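Ticket 404: two-finger gripper loses cloth partway through fold
Project: Ketska (table clearing and folding, home build)
Opened: January 4, 2025
Status: open, whatever the dashboard says

Logging this again after it was closed as "resolved by update". I've installed the Pledatix update. The arm still pinches the white cloth, starts the lift and lets go before the fold is over. The release notes promise "fabric awareness". I'd settle for a grip that holds.

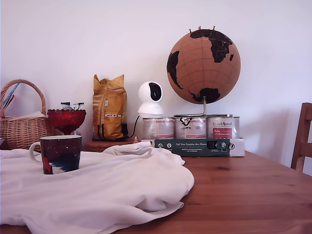 Same result with the grip force at 27 and at 80. At 80 the fingers close harder and the servo gets noisy, and the cloth still slides out. I don't believe it's a force problem, though that's what the Bristel help page blames for everything. Swapped the servo lead and re-zeroed the fingers. No change.

Next I suspected the fingertips. They're printed from the stock Cele file and the inner faces feel slick to me. Cleaned them with metho and ran it again with the speed turned down. It held a little longer, which proves very little.
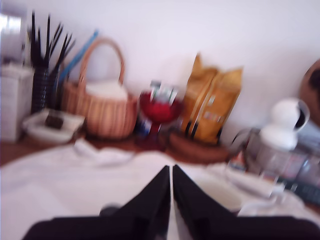
Karabo Hendricks reckons the tips are fine and the wrist is coming in too high, so the fingers only catch the top of a ridge. Try dropping the approach by 2 mm before buying anything, was the advice. Fair enough, but I did the height calibration in May and I'm not keen to be told it drifted all by itself.

Dropped it anyway. The grab looked better on a thick fold and no better where the cloth lay flat. I've gone back to the old firmware to see if the update made any difference at all - so far I can't tell them apart.

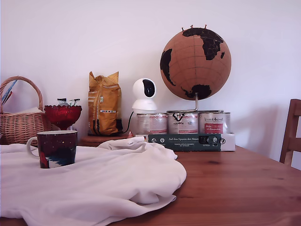

Does the fault show up with the arm unloaded?
The fingers open and close normally with nothing between them, every cycle, so a plain self-test will pass and tell you nothing.

Left to do: rubber pads on both tips, then the same fold at the lower height. If the pads fix it I'll want to know why the stock file ships without them.

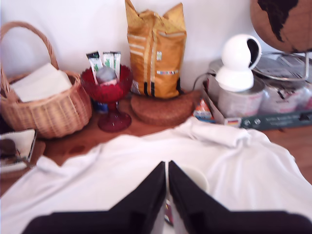

Can the ticket be closed in the meantime?
Please leave it open until the pads have been tested on both firmware versions. I'll post the logs here, with the settings for each run.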